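Scuffed gray bins, worth cleaning up or replace?
Storage and Handling > Bins, totes, shelving

bstan_44
Posted Friday, February 19, 2021

I have two gray open-top bins on the sorting bench, one behind the other. They hold small mixed stuff: pouches, cases, little boxed items. The front one gets nearly all the use and the floor is covered in fine curved scratches. The rear inner wall is worse, with dark scuffs and vertical streaks on the lower part where the bright surface has gone. The back bin has a few faint diagonal scratches near the rim and that's it. 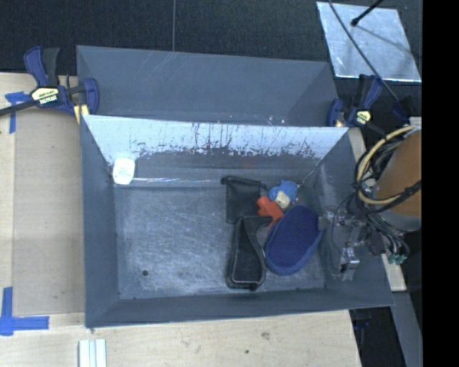 What I want to know is whether the wear matters. The bins came from Palthorpe with the bench and I have no data sheet. Small light items slide down the sloped walls and end up in the corners, and I would like to keep them from picking up marks. Options so far:

1. Leave it.
2. Polish the wall and floor.
3. Put a liner in.

Borislav

teodor_v

Option 1. Curved scratches on a bin floor come from things being dragged and turned. They are shallow. Run a fingernail across them. If it doesn't catch, there is nothing to fix.

The wall is a different matter. If a coating is coming off, it will keep coming off, and the bits end up on whatever you store in there. Wipe it with a white cloth and look at the cloth.

SPop

Disagree on leaving it. I ran a set of Wusier bins at my last job and we stopped using them when the floors got rough. Soft pouches picked up lint and grit from the scratches and we had to wipe each one before it went back on the shelf. Hard cases were fine.

I would line it. Thin felt, cut 2 mm short on each side so it drops in without curling up the slope.

bstan_44

Fingernail doesn't catch on the floor. It does catch on the wall, low down. White cloth came away gray, but I had not washed the bin first, so that proves little. Will wash and repeat.

SPop, does felt stay down? There is a small round hole in the floor toward one corner and I'd prefer to keep it clear.

SPop

Two strips of double-sided tape, front and back. Punch the felt over the hole with an 8 mm punch, or whatever matches. Felt holds dust, so take it out and shake it every couple of weeks.

Silviu

furtuna_b

Felt is the wrong material for this. It sheds, and anything with a zipper or a hook-and-loop tab will grab it. Use a ribbed rubber mat, the kind sold for tool drawers. Barbu has it by the roll. It wipes clean and it stops flat items from sliding.

Also, don't polish. You will thin whatever surface is left and the scuffs will be back.

SPop

Rubber marks light-colored packaging. I have seen gray smears on white boxes after a weekend on a ribbed mat.

furtuna_b

Cheap rubber does. Ask for non-marking and test it with a sheet of white paper under a weight overnight.

stela.p

Has anyone suggested swapping the bins? The back one is in better shape by your own account. Put it in front, let the worn one take the overflow, and you have put off the whole question at no cost. I rotate mine every February when I redo the labels.

For small items that migrate to the corners, a divider does more than a liner. I use cut-down Cutex trays. A light item in its own tray doesn't get a case dropped on it.

teodor_v

Swap is sensible. It doesn't settle whether the wall is shedding.

bstan_44

Washed with dish soap, dried, repeated the cloth test on the wall. Faint gray on the first pass, clean on the second. I read that as leftover dirt.

Plan: swap the bins, put one tray in for the small items, no liner for now. If the second floor goes the same way I'll try the non-marking mat and do the paper test first.

furtuna_b

Do the paper test on the tray too. Some of the black ones mark.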